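Notebook, Narrative and Interface Group
19/12/2023
Zokora, comic-panel interludes: lettering and page-turn checks

Work today continued on the interludes between chapters of Zokora. Flistix has asked that the printed tie-in comic and the panels shown inside the game share one set of artwork and one script. The group's task is to confirm that the shared set can be read at every supported screen size, and that a player who leaves in the middle of an interlude is returned to the correct panel.

The shared set stands at 186 panels. Artwork is final for all of them. Lettering is final for the first half of the story and provisional for the remainder. Files were taken from the Tramus server this morning and should not be confused with the set used in May, which had the older balloon tails and a different reading order in the harbor chapter.

Equipment and settings

Build 2 of the interlude player was used throughout. Text size was left at the default for the first pass and raised to the largest setting for the second. The handheld was tested with screen brightness at the middle step. The television was set to its ordinary picture mode, with sharpening off. Page turns were driven by hand for reading checks and by the Nistor script for the repeat checks.
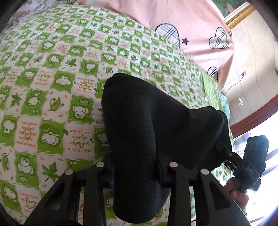

Green-and-white quilt, pink pillow at the head of the bed.

First pass, default text size

On the television all panels were readable from the sofa distance given in the test plan. On the handheld, 12 panels failed. The list is in the shared sheet under "small screen." Most of the failures are in the courtroom interlude, where the artist placed three speakers in one wide panel and the letterer reduced the type to keep every balloon clear of the faces. The remaining failures are whispered lines, set in gray on a pale balloon. The gray reads well on paper. On the handheld it fades into the balloon, particularly when the panel slides in.

It is recommended that whispered lines be set in the ordinary black, with the dashed balloon outline carrying the meaning. The printed comic may keep the gray. This will require the script file to hold two color values for one style, which the player already supports.

The narrator's boxes gave no difficulty. The change to sentence case, agreed at the last review, is a clear improvement and should be applied to the letters and diary pages also. The diary pages still use the slanted handwriting face. It is attractive, but the lowercase r and v are easily mistaken for one another, and one of the puzzle clues depends on the word "carve." A player could read it as "care" and lose some time in the greenhouse.

Second pass, largest text size

Balloons grow correctly and push away from the panel border. In the courtroom interlude they now cover the judge's hand, which holds the key the player is supposed to notice. The group considered moving the key to the following panel. That would alter the printed page, and Flistix would have to approve it. The preferred course is to split the wide panel into two views at the largest text size only, showing the speakers first and the judge second. The layout file allows for this. No new artwork would be needed.

Sound effects drawn into the art do not change size. This was expected and is accepted. The short description read aloud for each panel must mention them where they matter to the plot. At present the description for the collapsing bridge says only that the bridge falls, and leaves out the bell heard beneath it. The bell is the player's first hint that the drowned church exists. The description has been returned to the writers with that note.

Repeat checks

The Nistor script opened an interlude, advanced to a panel chosen at random, left to the main menu and resumed. It did so 1,000 times on the handheld. The player came back to the correct panel in every case where the interlude ran from left to right. In the mirror chapter, where the pages are turned in the other direction, it came back one panel early whenever the exit took place during the slide. The fault was then reproduced by hand without difficulty. It appears that the bookmark is written before the slide ends and that the mirror chapter subtracts where it should add. A report has been filed, with the steps and a recording of the menu.

No panel was skipped. Returning one panel early is therefore a nuisance and loses nothing, but the mirror chapter ends on a surprise, and seeing the panel before it a second time spoils the effect.
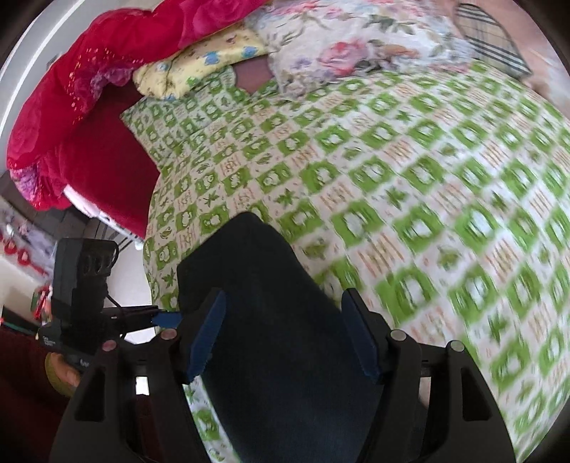 A colleague's note in the margin disagrees on the last point: the step backward in the mirror chapter suits the story, players of the demo took it for a deliberate trick, and the writers ought to be asked before the bookmark is changed.

The remark is fair. The question has been added to the agenda for the writers. Until they reply, the report will remain open at its present level and no repair will be made to the bookmark. Should the writers wish to keep the effect, it must happen each time the player resumes, and not merely when the exit falls during a slide. An effect that appears only now and then will be reported as a fault by anyone testing the game after us.

Outstanding items

Whispered lines to black in the game script. Print script to stay as it is.
Clue word "carve" to be reset in the plain face, or the handwriting face corrected.
Courtroom panel to be split at the largest text size. Draft layout to be sent to Flistix for comment.
Description of the bridge panel to include the bell.
Mirror chapter bookmark, awaiting the writers.
Balloon order in the harbor chapter to be compared with the printed proof once the proof arrives.

The provisional lettering was not judged for style. Comments on particular balloons in the second half of the story should be held until the final files are placed on Tramus. The old May set is to be moved to the archive folder so that it is not loaded in error.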